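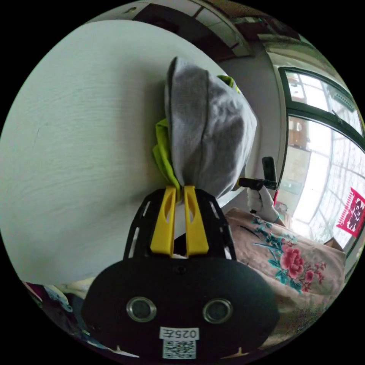 Black gripper, yellow fingers, QR sticker on the front.

Washing hi-vis vests: does the wash count on the label include drying?

tallow_depot
Posted 11/09/2024

I look after the workwear for a small yard in Lurkeck. The care label on our vests gives a maximum of 30 washes at 40 degrees. We wash in-house with Pumutitz liquid, no softener, and tumble dry on low.

The vests look fine by daylight. Under a flashlight the band on the older ones comes back dull in patches, mostly at the fold lines, and they are well short of the limit. Does the tumble dryer count against the figure, or is it wash cycles only? And does anyone have a way of logging cycles that does not depend on people remembering? Marker on the label lasts four washes, sometimes fewer.

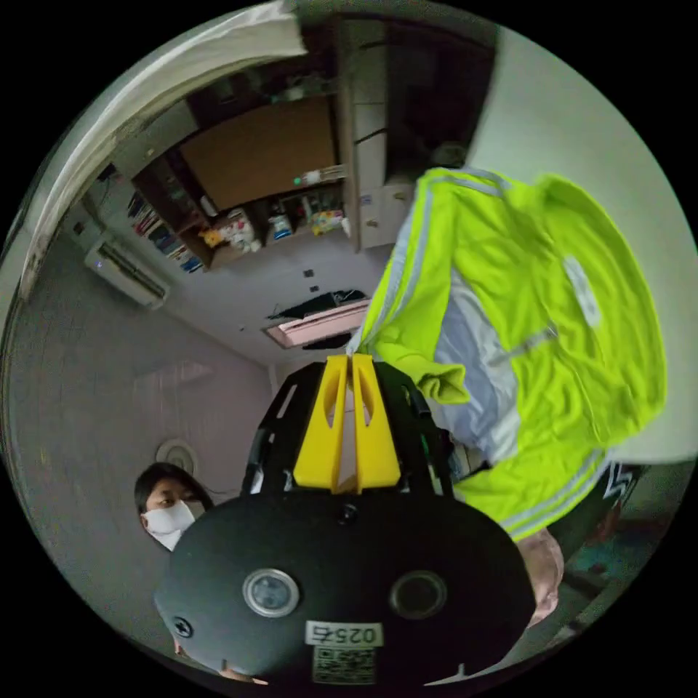
Omid Nazari

The number is wash cycles only, but it assumes you follow every symbol on the label, drying included. If the tumble symbol is crossed out, the stated maximum no longer tells you much. Check that first.

Dull patches at folds are usually mechanical wear. Glass bead tape loses beads where it creases, and heat makes the backing stiffer. Turn the vests inside out, close the fastenings, half load, line dry. Store them on hangers.

For logging, heat-seal a numbered tag inside the collar and keep a sheet by the machine. We used Rathore tags at the Itbridge site and they were still readable last December.

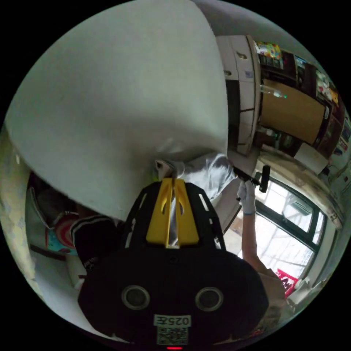 White sheet and bunched plastic film.

gridley77

just buy new ones, they cost less than the time you spend on this

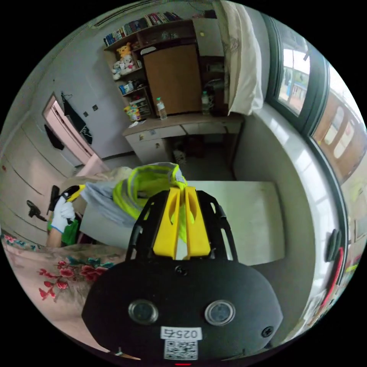 Vest with a pale gray reflective band.

m_orsolo

Agree with the first reply on drying. One addition -- the wash limit is a ceiling, so a vest can fail well before it. Ours get a flashlight check at eye level in a dark room next to an unused vest from the same batch. If the band is clearly dimmer, it goes in the scrap bin whatever the sheet says. Check the yellow fabric too, it fades in sun and no label counts that.

Also look at your dose. Residue on the tape dulls it and can sometimes be rinsed out. Run one vest through a plain rinse and compare before you throw the rest away.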